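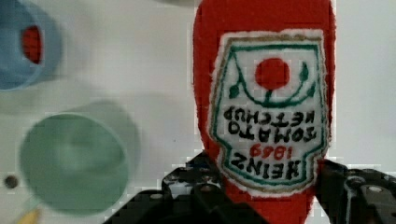
So Faltari are back, and I am far too excited for a grown woman with a mortgage. The band put up a short post on their page last night (four lines and a blurry snap of a rehearsal room) saying the Clallville show is on again, with the same line-up and the same support as before. If you've been reading this newsletter since the summer, you'll know I had tickets for the first date in September, and you'll know I got as far as the car park before it was called off.

The reason given back then was a throat infection. Fans spent weeks deciding it was something worse, and the messages under every post got quite silly. The singer has now answered one of them directly and says the voice is fine, the doctor is happy and there's been a lot of honey in tea. I was relieved to read it. The rumours about a split seem to have come from one forum thread, and I'd leave them there. 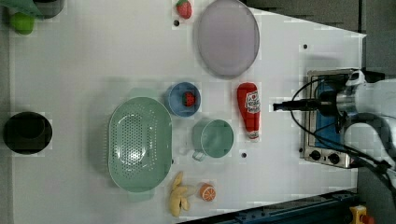 Old tickets still count, so dig yours out before you buy another pair. Mine were in a coat pocket with a bus receipt and half a packet of mints. If you asked for a refund last year you'll need to start again, and the Bondeo only holds 2,338 people, so I wouldn't hang about. Standing is £30 and the balcony is a bit more. I'm going for standing again and my knees can complain later.

Doors are at 8, same as last time. The support is Monti, who I'd never heard of before the first poster went up, and now I can't stop playing their EP - the second track especially, the slow one with the trumpet. They've been added to a couple of summer festivals too, so this might be the last chance to catch them in a room that size.

As for what Faltari will play, I've no inside knowledge at all. The post mentions "a few new ones", and somebody on the fan page has already made a dream set list with 71 songs on it, which would get us home in time for breakfast. I'd settle for the first album and one decent singalong at the end. And please, please, not the cover they did at Christmas!

A few of us are meeting for chips beforehand at the place opposite the Bondeo. Reply to this email if you want to join in and I'll send round a time once I know what the trains are doing. I'll put the stage times in the next issue too, if the venue lets them out early enough.
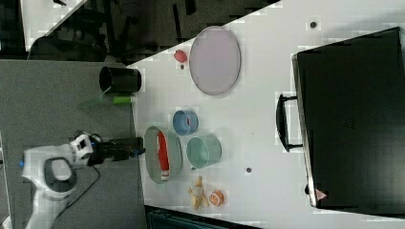
*White tabletop, with a black container on its side near the left edge*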